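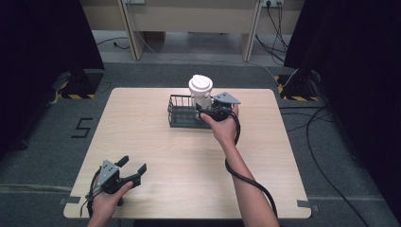 Andbridge School: new bus arrangements and the later start for Year 7

Thread views: 2722

marrowfat_mum
Posted 2026-05-11

Has anyone else with a child starting at Andbridge in September had the transport letter? Ours came home in the transition pack. As I read it, the school day will start at 8.55 instead of 8.35, the Pant bus moves to a new operator called Drusier, and passes have to be bought through Vurivex, the same system they use for homework and lunch money. A pass is £240 for the year, paid up front.

My questions are whether the £240 can be split, whether the bus will still stop at the chapel end of Pant, and what happens on days when there is an after-school club. The letter says "a later service may run subject to demand" and leaves it at that. We chose Andbridge partly for the clubs, so it matters to us.

tobyjug
My eldest is in Year 9 there. The chapel stop has been on and off for years. Last time it was dropped they put it back by December after enough people complained. I would write now and not wait for the timetable to be printed.

You can't split the pass in Vurivex as far as I know. It only gives you the full amount and a pay button. The school office did let us pay by term when we rang, but that was under the old operator.

Lindenrow
The later start is a good thing and I don't see why everyone is so cross about it. My son is in Year 8 and leaves the house at ten past seven as it is. Twenty minutes makes a difference at that age. They consulted on it last year and most of the replies were in favour.

marrowfat_mum
I'm not cross about the start time, it's the bus I'm asking about. We weren't part of the consultation because we were still at primary.

gatepost
I am cross about the start time. I start work at half past eight in the other direction. Up to now I could drop my daughter at the gate at quarter past and she would go to breakfast club. If the day starts at 8.55, does breakfast club move as well? The letter doesn't mention it. It's all very well saying children need sleep, but parents have to be at work.

Lindenrow
Breakfast club opens at 7.50 now and there's no reason to think it will change. It was in the minutes of the parents' forum.

gatepost
Could you say which minutes? I have looked on the website and the last set up there is from before Christmas.

Lindenrow
I'll look tonight. I may be thinking of what was said at the meeting.

kestrel_two
We are the next village along from Pant and our stop isn't listed at all. I rang Drusier and got a helpful man who said routes are set by the school and they only supply the vehicle and driver. I rang the school and was told routes are a matter for the operator. I've put both in an email so they can sort it out between them.

For anyone who hasn't got that far, the person to write to is Sneha Uniyal, who is head of Year 7 and is dealing with transition. She replied to me the same day about a different matter (my daughter has a hearing aid and needs to sit on a particular side in lessons). The address is on the back page of the pack, under the uniform list. Put the child's full name and primary school in the subject line or it goes into the general inbox.

marrowfat_mum
Thank you, that's useful. I had missed the back page completely. I sat down at the table after tea with the pack and made a list of everything that has a date on it, because it is spread over several sheets and two of them contradict each other.

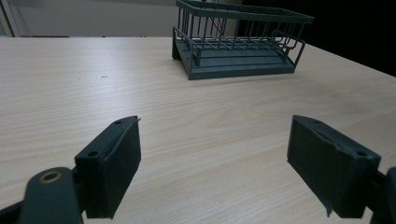

The data form says it has to be back before half term, but the covering letter says the end of the month. I am going with the earlier one. The free school meals form is separate and goes to the council, even if you already get them at primary. The music lesson form is first come first served, so do that one early if your child wants to carry on with an instrument. I nearly left it until the summer.

tobyjug
Second what you said about music. Guitar and drums fill up straight away. There is usually space for brass. They lend the instruments out as well, which they don't advertise much.

On clubs, the old late bus ran on 2 evenings a week and was never full. If Drusier are asking for demand first, it would help if people told the school which evenings they would use. Otherwise they'll say there was no interest.

fennimore
I'll be the awkward one. £240 is not bad. We pay a good deal more than that for a service bus to the college for my older one, and it is late half the time. If it's one operator with a proper contract and the drivers know the children, I would pay it without much fuss.

gatepost
It's not bad if you have one child. I'll have two on it from September and that has to be found in the same month as blazers.

fennimore
Fair point. Is there no sibling discount?

kestrel_two
Not in the letter. There is a line about hardship but you have to ask.

Lindenrow
I've been back through my emails. I was wrong about the minutes. What I had was a note from the head of Year 8 saying breakfast club "is expected to continue on the same basis". That isn't the same as a promise, so gatepost, you'd be right to get it in writing. Sorry for the confusion.

gatepost
Thanks for checking. I have written to the office and I'll put the answer on here. I still think the later start suits some families a lot better than others, and they should have said so in the letter.

tobyjug
One more thing on Vurivex. Your login code for September is not the one you used on the open evening form. A new one comes by post. My neighbour tried the old one too many times and got locked out, and the office had to reset it.

marrowfat_mum
Update. I had a reply from Mrs Uniyal this afternoon. The chapel stop is on the draft route but not confirmed. She is collecting names for the late bus and would like to know which evenings people want. Paying by term is "being looked at" and she will write to everyone once Drusier have agreed. She didn't have an answer on kestrel_two's village but said she has the email.

kestrel_two
That's more than I got from the phone calls. I'll hold off buying the pass until I know where she would be getting on.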